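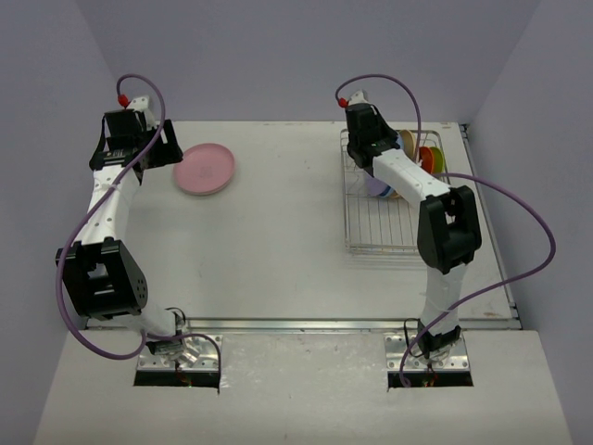 The pink plate, back left, and the wire dish rack.

Stories > Short fiction > Lanton

Stories Serials Authors Archive

The Inventory at Lanton

Lucienne Marchal began the kitchen list at 15:00. The house contained 1,260 items according to the solicitor's schedule, and the kitchen accounted for 27 of them. She wrote in pencil, one line per item, with condition in the right-hand column.

Item 3 was a plate. Round, pink, rim slightly raised. She entered a faint mark near the centre and did not specify its cause. The schedule gave the maker as Huet. She had not checked the underside for a stamp, so she put a query beside the name.

The dish rack was the next line. Wire, serviceable. The schedule placed the plate in the rack. It was on the white tabletop, towards the back and to the left, with nothing beside it. She corrected the location.

At 15:20 Manau telephoned from the office to ask whether the kitchen was finished.

"The plate is out of the rack," she said.

"Does that affect the value?"

"No."

"Then leave it as scheduled."

She looked at the correction. Her aunt Zera had kept a plate of that colour for bread, and it had never been put away either. After supper it went back on the table, always at the same end, and the crumbs were brushed off it in the morning.

She left the correction in, initialled it, and under condition wrote: in use.

Then she turned the page and started on the spoons.

Print this story | E-mail this story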